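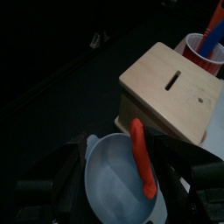

The orange one going over the blue bowl, with the slotted wooden box just behind.

Hello and welcome to the picture page! I've been promising one of these since May, and Mawar finally got fed up with me and picked the pictures herself. If you've read the longer write-up you can skip my rambling. If you haven't, the short version is that we wanted to know how far a robot policy could get with ordinary clutter if we stopped tidying up for it. We call the method Likow (Facundo's name, he won't say where he got it) and it learns from demonstrations where a person drives the arms by hand.

We recorded 427 demonstrations over 6 weeks, and we let people do them however they liked. Teguh is slow and careful. I am neither. The old way would have been to throw out the untidy ones, but Likow keeps the lot and learns which bits to trust – mostly the moments just before and just after the fingers close. Those wrist views matter far more than I'd have guessed, which is why I'm so fond of them, murky corners and all. 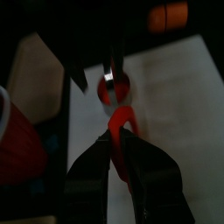
Red handles between the two fingers. Scissors are my favourite thing to watch and Fitriani's least favourite.

Scissors got a whole afternoon of arguing. Where do you hold them? Everybody who drove the arms had their own idea, and if you average all those ideas together you get a grip in thin air between the loops. Likow picks one idea and sticks with it. On our mixed-object test it managed 67 per cent of grasps first go, and the plain version trained on the same recordings was well behind. I'd have liked a bigger number, of course I would! But the misses bunch up on thin, shiny things, so at least we know where to look next.
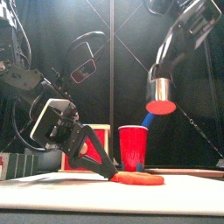
Both arms at the white table, one fingertip on the orange ring and the red cup in between.

I love the wider view because you get a proper sense of how close together everything is. Two arms over one table means a lot of near misses, and Khairul spent ages on the part that makes each arm leave room for the other. It runs on the Clemach planner with a few changes of ours, and he'll happily talk you through them if you write to him.

More pictures once the next batch of recordings is sorted. We're aiming for 2000 demonstrations this time, and Teguh has already asked for a better chair.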